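Cutting the power bill, three months in

November 11, 2024

Our electric bill for August came to 537 dollars. I had been putting off reading these things properly, but that one got my attention, and I went through the last year of statements at the table that night.

We used 3,008 kilowatt hours that month. The house in Bindenton we rented before this one never went over 1,000, even in summer, but it was smaller and had gas for the hot water. Everything here is electric. The air conditioner is also older than we were told when we bought the place.

The first thing I did was call the utility and ask what rate we were on. It was a time-of-use plan left over from the previous owner, with the expensive hours between four and nine in the evening, exactly when we cook, wash clothes and cool the house down. Switching to the flat rate took one phone call and a form. I should have done it the week we moved in.

Then I bought a plug-in meter, a Triltik, and went from outlet to outlet with it. The garage freezer was the worst. It was running almost nonstop and holding two bags of ice and some fish I don't remember buying. I unplugged it and gave it away. The dehumidifier in the basement is now on a timer.

The water heater was set to 140. I turned it down to 120 and have had no complaints from the kids.

The kitchen turned out to matter less than I expected. Things that make heat pull a lot of power, but only for a few minutes at a time. I do use the toaster oven for small meals now and leave the big one off.

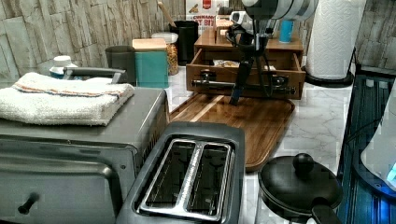
The toaster oven and the toaster, side by side on the counter.

Nayara Prado left a comment on my last post asking about attic insulation. I have one quote so far, from Deslow, and I'm waiting on a second before I decide. The October bill was 131 dollars, but mild weather did a lot of that, so I'll post the January number when it comes.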